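Review: Pornum planning search and alerts, paid version

I have followed planning applications in and around Keogh for a long time, mostly by opening the county site every few days and scrolling. Last winter I paid for a year of Pornum, which does the scrolling for you. It costs 599 for a group license with up to 8 logins. There is a free version too, but it only shows the last month of applications and sends no alerts.

Setup took most of an evening. You draw a line around the area you care about, pick the types of application you want, and choose how often you get an email. The drawing tool is poor. It snaps to roads even when the boundary follows a stream, and I had to redo the north side of Keogh three times. Once it was saved, it stayed saved. 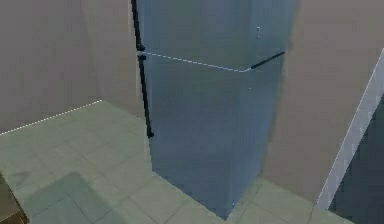
The alerts are the main thing you are paying for and they work. New applications reach my inbox the morning after they go up on the county site. Changes to existing ones are slower. When the Grerkis school site had its drainage report replaced, I got the notice two days later, with the old file still attached next to the new one. I was glad of that, as the county had already taken the old one down.

Keeping old files is the best part of the service. Our area has 411 applications on record in Pornum, and the ones I opened all had their drawings and letters. The county redid its website a while back and most links from before then go nowhere. If you write to a planning officer about a decision from years ago, it helps to be able to attach the paper you mean.

Search is less good. It reads typed documents well but skips most scanned ones, so a handwritten objection will never come up. Searching by street name gave me over 900 results for Trorkari Road, many of them for the industrial park of the same name. You can filter by application type, but you can't leave out a place.

The map view is slow on an older laptop. I use the list.

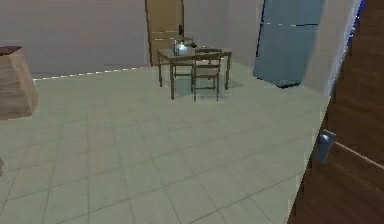
Keogh, December

I am adding this part after most of a year with it. The drawing tool has not changed. Scanned documents are still skipped, and support told me in a short email that they are looking into it. They answered all my messages within a working day, apart from one sent on a Wednesday evening that I had to send again.

The comment deadline reminder is new. It puts the closing date at the top of each alert and sends a second email a week before. Check the date against the county site anyway. One of ours was off by a day after an extension.

I have renewed the group license. For one person watching one street, the free version and a bookmark to the county site should be enough. For a residents' group covering a whole town I would pay for it, and I would download anything important as soon as it appears.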